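3.2 Object records and the vocabulary of stands

The Virnitz catalog holds 1,589 records of small household and desk furnishings, entered over several decades by different hands. Of these, 203 were filed under the single heading "stand, misc." and had no further subject term. The present section deals with that group only. Records for seating, lighting and storage were treated in Section 3.1 and followed a separate procedure.

Each record was read in full by two catalogers working independently. The first (Weldu) assigned terms from the Feyisa word list, second edition. The second (Kwiatkowski) assigned terms from the same list but was also allowed to propose new ones where no existing term fit. Neither cataloger saw the other's work until both sets were complete. Differences were then settled by discussion, and the agreed term was entered in the revised record together with the original wording, which was kept in a note field.

Most differences came from one source. The older records name an object by its shape, while the Feyisa list names it by its use. A record reading "upright frame, wood, turned posts" may refer to a towel rail, a pipe stand, a rack for hanging brushes or the support for a small gong. Where the record gave measurements, these usually settled the matter. Where it did not, the catalogers turned to the photograph, if there was one, and then to the accession ledger.

Writing equipment proved to be the hardest class. The list offers "pen rest," "pen tray" and "inkstand," but had no term for a frame from which brushes hang point down. Such pieces had been entered variously as "rack," "gallows," "hanger" and, in two cases, "miniature gate." We adopted "brush rack, hanging" for all of them and placed it under writing equipment – not under artists' supplies, where the Jumstead list puts it. The choice affects retrieval, as a search limited to writing equipment would otherwise miss the whole class.

A second question was how to record ornament. Carved ends on a crossbar are often described in older entries as "dragon," "cloud" or "scroll" with no stated basis, and the same motif may carry all three names in neighboring records. Figure 2 shows a carved finial of this kind, at the end of the top crossbar of a dark wooden brush rack with a turned post. Under our rule the cataloger enters the broad term "carved finial" in the searchable field and places any reading of the motif in the note field, with the source of the reading. Turned work on posts is entered once, as "turned," and the sequence of rings and swellings is left out of the record.

The revised records were loaded into Ultetti in March 2019. Original headings remain searchable as variant terms, so that a reader who knows a piece only by its old name can still find it.

Figure 2. Brush rack, hanging. Dark brown wood, carved and turned. 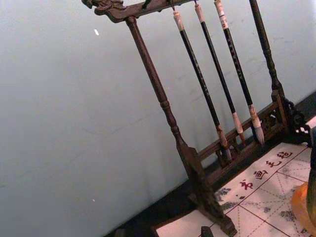
3.3 Treatment of uncertain dates

Dates were left as found unless the accession ledger gave a different year, in which case both were entered and the ledger date was marked as preferred.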